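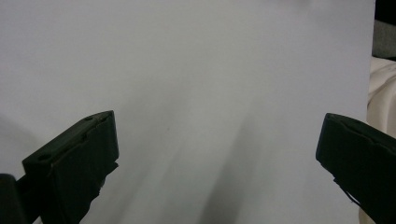
The pad fault is the main reason this period's collection fell short of plan. We recorded 308 usable demonstrations before stopping work on the Gulus hand-held grippers, and the remaining sessions have been moved to August. The fault is in the lining of the jaws. On the left jaw a ragged dark strip hangs off the underside near the front, and on the right one a thin dark wire or strip sticks out low on the front face and curls away. Both jaws are open with nothing between them, and the damage shows plainly against the pale sheet behind.

**What happened**

Eliécer Apaza was running the flat-goods tasks at the Casstead site when the grip began to slip on card and thin board. He logged 11 dropped items in one afternoon, against a normal count of one or two. He stopped at 3:40 p.m. and checked the other units. We own 4 grippers of this type. Two had lifting at the pad edge, and the other two looked sound but were pulled from use as well.

There were no injuries. One operator reported a loose end catching on a sleeve, and we have written that up as a near miss under the site safety rules.

**Cause**

We don't have a confirmed cause yet. The likeliest one is the adhesive. The pads were replaced in the spring with stock from Rengifo, and the fitting sheet calls for a full day under clamp. Our bench record shows the clamps coming off after 4 hours. That was our error – the sheet was in the box and the step was skipped to keep to the session schedule. Wear from dragging the jaws along table edges may have added to it.

**Effect on the data**

Demonstrations from the last two sessions before the stop have been set aside. A slipping grip changes how people move their hands, and we would prefer not to train on that. They are not included in the total above. Older recordings are being spot-checked for early lifting, and a few more may have to come out.

**Actions**

- All pads stripped and jaw faces cleaned. Done.
- New pads bonded and left clamped for the full time. Two units done, two on the bench.
- Pull test on each jaw before it goes back to site. Jallitz is lending us the force gauge.
- Pad edges and any loose wire or tape checked at the start of every session, with initials on the log sheet.

**Budget and schedule**

Parts come out of the existing consumables line and we are not asking for extra funds. Operator hours for the repeat sessions will use most of the contingency. The textile tasks are unaffected on paper, but they use the same grippers, so they start after the pull tests are signed off. Eliécer will send the test results separately.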